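Branch network and procurement: where the municipal twinning motion stands

The motion on municipal twinning passed at the November delegate meeting and now moves to the drafting stage. It commits the Blackburn branch to asking the borough for a formal link with a partner municipality in northern Argentina, limited at first to exchanges between public sector unions and adult education services. It does not ask the borough for money in the first year.

The text differs from the version sent out in the summer in two respects. The reference to a joint trade office has been removed. Stuart Mottram, who moved the original, accepted the change after legal advice that a trade office would need a separate vote of the full council and a business case. The second change concerns term. The earlier draft was open-ended; the adopted one sets a term of three years, renewable by exchange of letters between the two sides.

Background for newer members: twinning agreements have no standing in international law and cannot bind either national government. They are statements of intent between local authorities, and their content varies widely. Some cover nothing beyond civic visits. Others name the services involved, the staff who may travel and the reporting duties of each party. The working group has taken the second approach, on the grounds that agreements without named duties tend to lapse when the people who signed them leave office.

Nahuel Leiva has been the contact on the Argentine side. His union organizes water and sanitation workers in the province and has already held two online sessions with members here, both on the return of contracted services to public control. Recordings with English subtitles can be requested from the branch office. The subtitles on the second session were corrected by Leanne Bramwell and replace the automatic ones sent out earlier. Members who saved the first file should discard it, as several contract terms were translated wrongly. 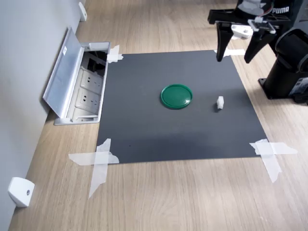

Does the borough have to respond to the petition?

Under the current petition scheme, any petition with more than 2503 valid signatures is placed on the agenda of the next ordinary council meeting and gets a written reply. The branch has collected roughly 3000, but signatures without a full postal address are struck out during checking, so collection continues until the drafting stage ends.

Paper sheets should use the revised form. The old form has no column for the address and will be rejected as a whole. Completed sheets go to Dean Cropper, who keeps the running total and removes duplicates before submission. Online signatures are handled separately and do not need to be printed.

The draft agreement itself will be sent to affiliated branches in English and Spanish. Amendments must name the clause they refer to and must come from a branch, not from an individual member. Clause 4, on the selection of exchange delegates, is the one most likely to change – two branches have already said they want a fixed share of places for workers under 30.

Questions on the text go to Stuart Gosling at the branch office. The drafting session opens at 6:30 p.m. and can be joined by phone; the number is on the back of the delegate card.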